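About Us

Jundumel Housewares was founded in Bretivthorpe in 2000 and supplies storage and household goods to schools, clinics and offices. The company employs 32 people and serves nearly 3000 customers under the direction of Svenja Kröger.

Our Range

The current catalog lists 144 articles, including plastic bins, trays and shelving. Orders are shipped from our warehouse in Nalgate.

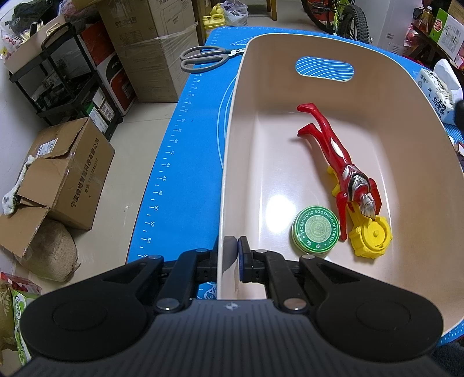

Contact and Visits

Visits to the showroom are by appointment.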